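Flat-pack tips I no longer believe (and a few I do)

By Henok Mekonnen
June
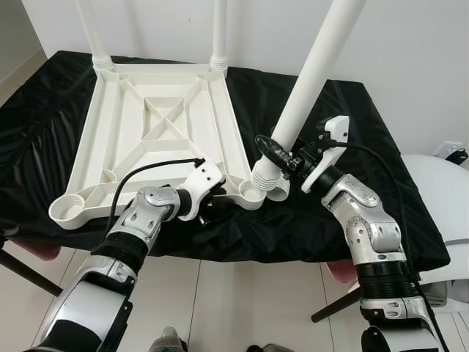
Every spring my sister forwards me a list of clever tricks for putting furniture together, and every spring it is the same list with a different photograph on top. Rub soap on the screws. Use a magnet on a string. Put a dab of glue in everything. I have been building cheap furniture for other people for a long time, mostly for relations who pay in lunch, and I've tried nearly all of it. Some of it does no harm. A fair bit of it does. Take the plastic side table with screw-in legs, built upside down with two legs up and a third being offered to its socket. The usual list tells you to wrap the threads in plumber's tape before you start. Why? Plumber's tape is for keeping water in a pipe. There is no water in a table.

Plastic threads want one thing, and that's to be started straight. Put the end of the leg in the socket and turn it backwards, anticlockwise, pressing very lightly. You'll feel a small drop as one thread falls off the end of the other. Stop there and turn it the proper way. If it goes stiff inside the first half turn, it has crossed, so back it out and have another go. Leaning on it will only cut a new groove where you don't want one, and the leg will stand at that angle for the rest of its days.

Hand tight is enough. I know people who put a strap wrench on a plastic leg and then write in to complain that the collar split.

Soap on screws

This one is half true. Dry bar soap or candle wax on a wood screw going into hardwood does make it easier to drive. Most flat-pack is chipboard, though, and chipboard doesn't need the help. What chipboard needs is for you to stop when the head is flush. I did a Tument bookcase for my cousin with waxed screws because he'd read about it, and two of them spun in their holes before I'd noticed they were home. I'd have felt them bite if they'd been dry.

Glue in everything

Glue on the dowels of something that will stay put, yes. A Trudari wardrobe that has to come down a staircase again in a few years, no. Cam locks are meant to undo. People glue the dowels, forget, move house, and then pull the end panel apart with the dowel still in it.

If you do glue, use plain white wood glue and very little of it. A cotton bud's worth in the hole. Nothing on the dowel itself, or it all gets scraped off at the rim and runs down the front. Wipe with a damp cloth straight away. Dried glue on a foil finish takes the foil with it.

The toothpick repair

I was ready to sneer at this and I can't. A stripped hole in chipboard, packed with wooden cocktail sticks and wood glue, left overnight and snapped off level, will take a screw again. I've had a cupboard hinge on one since before the kitchen was painted. Matchsticks do as well if you cut the heads off. It won't do for anything that takes a real load, such as a shelf bracket or a bed rail. For those drill it out and glue in a piece of proper dowel.

The fillers sold for the job are dearer and I haven't found them better. I bought a tub of Saltex, used a thumbnail of it, and the rest went hard in the shed.

Power drivers

The lists all say use one, it saves time. It does until the last turn. Set the clutch to its lowest number and finish by hand. If your driver hasn't got a clutch, leave it in the drawer.

Weight limits

I get asked about these more than anything. Somebody's table says 50 kg and they want to know if it means it. My answer is that I don't know how it was tested and neither do you. A figure like that usually supposes the load is spread out and sitting still. It doesn't mean a grown man standing on one corner to change a bulb. The Beyene shelf in my hall is marked for 100 kg and sagged under paperbacks. I turned it over and now it sags the other way, more slowly.

Sorting the fittings first

Fine, but you don't need the muffin tin, whatever the video said. Tip the bags out on a towel so nothing rolls. Check them against the sheet before you open the second box, and ring the shop then if you're short. On a Saturday evening with half a chest of drawers on the floor you'll be tempted to use something similar from the jar, and the jar never has the right length. A screw that is 2 mm too long will come through the top.

Tightening it all up again later

Do this one. Leave every bolt slightly slack until the whole thing is standing, square it up, tighten, then go round again after a few weeks of use. It is the dullest advice on the list and usually the item they leave off to make room for the magnet.

Related
Wobbly chairs: felt pads, cork and other wishful thinking
Does vinegar clean anything?
Drawers that stick in damp weather
Which wall plug for which wall
Taking a wardrobe apart without losing your temper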